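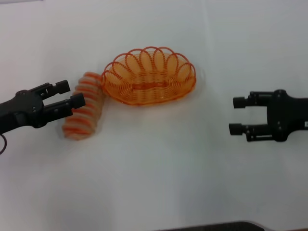 Girnthorpe squash contest survives its own rules

The Girnthorpe Garden Club will hold its winter squash weigh-in this August after all, two months before most of the squash will be ripe. The date was set back in spring by a vote that several members now say they don't remember casting.

"We could have moved it," said club president Brenda Lockwood. "Then we'd have had to reprint the flyers." There are 3000 flyers, which works out to several for every household in town and a few for the cows.

Entries will be judged on weight alone, with no points for color, flavor, or being ready to eat. A separate ribbon goes to the best-kept vine, judged on site between 7 and 9 in the morning, before the leaves start to droop and the growers start to make excuses.

Last year's winner, Roy Fairclough, grew a 90-pound Hubbard behind his garage and has been asked about it ever since, mostly by himself. He credits deep watering twice a week, a thick layer of straw, and pinching off all but one fruit per vine once the first had reached the size of a softball. He would not discuss his compost. 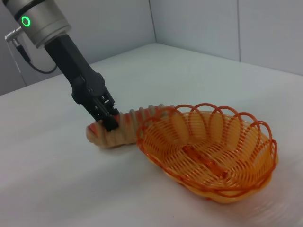 His main rival is likely to be Leonor Loureiro, who moved to Girnthorpe in the winter and planted 13 hills of squash where the previous owners had a lawn. She started her seeds indoors in peat pots, set them out under row cover after the last frost, and took the covers off when the female flowers opened so the bees could get in. So far she has lost two plants to vine borers and one to a neighbor's beagle.

Powdery mildew has turned up in several gardens on the east side of town. Lockwood is asking growers to water at the base of the plant, cut off the worst leaves, and keep them out of the compost pile. She is also asking them to stop bringing the leaves to her house in bags.

The entry fee is $3 and first prize is $300, up from last year's gift card to a hardware store that has closed. Squash must arrive with the stem attached and without help from gravel, as spelled out in a rule added after the last contest. Fairclough said he had no comment on the gravel.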